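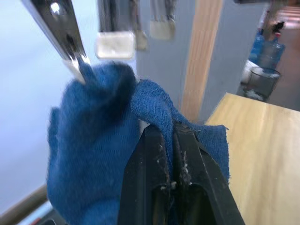
Why did Cell Two at Clerbridge refuse to let go of the cloth?
The release command required agreement between both arms, and one arm had stopped believing that it was holding anything.

STATEMENT OF FINDINGS, CLERBRIDGE TEXTILE HANDLING WORKS

1. This statement is issued by the Office of Safe Operation and is to be read by all persons who work at, near, or in support of the folding cells. It replaces the notice posted in June, which was withdrawn at the request of its author.

2. Cell Two consists of two arms that pass cloth from one to the other and fold it on a table. The control software was supplied by Skevov. The grip sensors were supplied by Timmermans. The rule that governs the handover was written at Clerbridge and is short: neither arm may open until each has confirmed the hold of the other. The rule was adopted after a winter of dropped towels, and until the night in question no one had found fault with it.

3. At 2:40 in the morning the cell began cycle 2663 of its run. The first arm took hold of the cloth and the second closed on it. The first arm reported a hold of 100 percent. The second arm reported a hold of zero, although the cloth was in its fingers. The first arm therefore did not open. The second arm, finding nothing in its grip by its own account, closed harder.

4. The software allowed 20 seconds for a handover. When that time had passed it tried again. A retry did not open either gripper, so the second attempt began where the first had ended. The retry limit was 100. The cell used all of them.

5. The operator on duty was Ilango Palaniappan, who had worked at Clerbridge for the whole life of the cell and had named neither arm, in keeping with policy. He noticed the change in sound before any alarm was raised. In his interview he compared it to a person clearing his throat outside a closed door.

6. Mr. Palaniappan went to the gate and looked in. The screen showed the word WAITING in green. Under the procedure then in force, green meant that the cell could be entered for a minor cloth fault. He had done so many times. He put his hand on the latch and then took it away again. When asked why, he gave the following answer, which the Office has agreed to print in full:

"It said it was waiting. Both arms were pulling. I have waited for plenty of things and I never had to pull on them."

7. He pressed the emergency stop, hung his tag on the gate, and telephoned the shift manager, Ms. Woltska, at her home. She asked whether the cloth was damaged. He said that it was a cloth. She asked whether he was damaged. He said that he was not, and she told him to stay where he was and to touch nothing until she arrived.

8. While he was on the telephone the cloth gave way. The arms had lost drive power but not the tension stored in the wrists, and the second arm swung clear across the space in which a person reaching for the cloth would have stood. It struck the inside of the gate. The dent has been measured and will not be repaired until this statement is closed.

9. The Office finds that lint had collected over the grip sensor of the second arm and blocked its reading. The sensor had been cleaned on schedule. The schedule had been written for a smoother fabric and was not reviewed when the terry work began.

10. The Office further finds that the handover rule behaved as written. It had been made to prevent the dropping of cloth, and it gave no thought to what else might stand between the arms.

11. The following measures are in effect. A disagreement between the arms now stops the cell at once and is shown in red. The stop now lowers both wrists to rest before the gate can be unlatched. Grip sensors are cleaned at every change of shift. The word WAITING has been removed from the display.

12. Ms. Woltska asked that the record show she is the author of the procedure that permitted entry on green, and of the June notice, which advised operators to be patient with the cell. The record so shows.

13. Mr. Palaniappan was offered a transfer to the day shift and declined it. He requested one item for his own use, namely the smaller piece of the cloth. The Office had no form for such a release. The request was passed to Skevov, who referred it to Timmermans, who replied that the cloth was the property of Clerbridge.

14. Clerbridge then confirmed that the Office could let go of it, provided that Mr. Palaniappan first signed to say he had hold of the other end. He signed at 6:15 in the morning, before going home.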